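Pegboard in a rental: how do I keep it off the wall without 18 holes?
Asked in Walls and Storage

I'm renting a ground floor unit in Berkthorpe and want to put a sheet of pegboard over my desk. It's a plain white one, a quarter inch thick, and I already have it. The landlord allows holes as long as I fill them before I leave, but the lease says he keeps $400 of the deposit if he has to do it himself. So I'd like to make as few as I can.

My problem is the gap behind it. I know the hooks need room at the back. The kit I looked at, a Bilyk one, comes with little plastic spacers and wants a screw through every one of them, which comes to 18 for my size of board. That seems like a lot. Can I screw strips of wood to the wall first and then fasten the board to the strips? And how thick should the strips be?

The wall is drywall over studs. Nothing heavy is going up, mostly scissors, tape, a headset and a couple of small bins.

One more thing. The last pegboard I had, every time I took something down the hook came with it. Is there a fix for that, or is it just how they are?

skimmed_twice
Yes, use strips. They're usually called furring strips and any lumber yard has them. The 1x2 size is really three quarters of an inch thick, and that's enough room for normal hooks. Run one along the top and one along the bottom, and a third across the middle if the board is taller than two feet. Screw them into the studs only. With studs every 16 inches and a four foot board you'll hit three studs, maybe four, so two strips is six to eight holes in the wall. The board then screws into the wood and you can put as many screws there as you like, the landlord never sees them.

Use 2 1/2 inch screws for strips into studs. Use short ones with a washer for the board, or the heads will pull through over time.

Don't use adhesive strips to hold up the whole board. I've patched drywall after somebody did, and it took the paper off in a patch bigger than my hand.

oldporch
I just lean mine on the back of the desk. No holes. It slides a little.

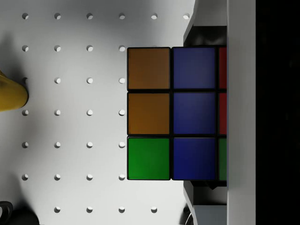
marlow_bench

The first reply has the mounting right, so I'll only add a few things.

Check your hook size before you buy any. Quarter inch board usually has quarter inch holes, and the thinner hooks made for 1/8 inch board will fit in them but they flop around. That's very likely why yours kept coming out. Thicker hooks help a lot. So do the small plastic clips that go over the stem and lock into the next hole. I bought a bag of the Skimilis ones and they've held for 11 months. A dab of hot glue at the bottom of the stem also works, and it peels off later if you want to move things.

Paint is the other thing. If you plan to paint the board, do it before it goes up and use a small foam roller with very little on it. A brush fills the holes and you'll spend an evening poking them clear with a nail. I used Dinero satin, two thin coats, and had to clear 13 holes even so. If you're happy with it white, leave it alone — the factory finish wears better than anything you'll roll on.

For filling later, use lightweight spackle, let it dry overnight, sand it, then fill once more, as it always shrinks some. Ask the landlord now which paint is on the wall and write it down. Matching white is harder than it sounds, and a good patch in the wrong white still shows.

Leave the bottom edge of the board a few inches above the desk too. Mine sits right on it and I can't get a cord through.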